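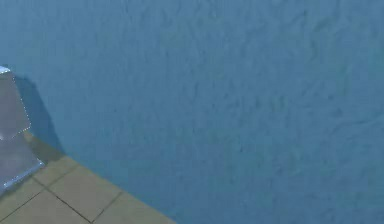 Blue wall and tiled floor in the Rondska practice bathroom, simulator view.

Rondska Bathroom Pack for school robot clubs

I put this pack together for our own club first, and then Evdokia Manolakis asked for a copy for her Year 9s, so now it has a page! It's a small simulated bathroom that your students can drive a robot around in (after school, on whatever laptops you've got). The job we set is tidying up: find the toilet, work out what's on top of the tank, plan how to pick each thing up.

My lot love the spray bottle. It's bright blue with a white trigger head and it's the tallest thing up there, so beginners usually go for it first. The pump bottle next along is fussier - Iason Raptis spent most of April on his code for that one.

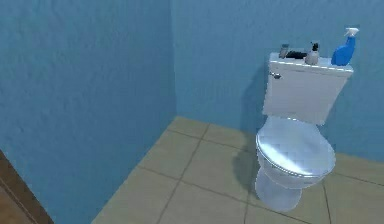 What you get

The room file, a starter program and my worksheets, which Glykeria Tsoukalas kindly checked for typos. The room has 1,703 surface pieces, so older laptops may grumble a bit. Turn the shadows off if yours do.

You'll need the Brokus simulator already installed. Clubs entering the Sampaio challenge can use the same room for practice runs - just change the start point in the settings first.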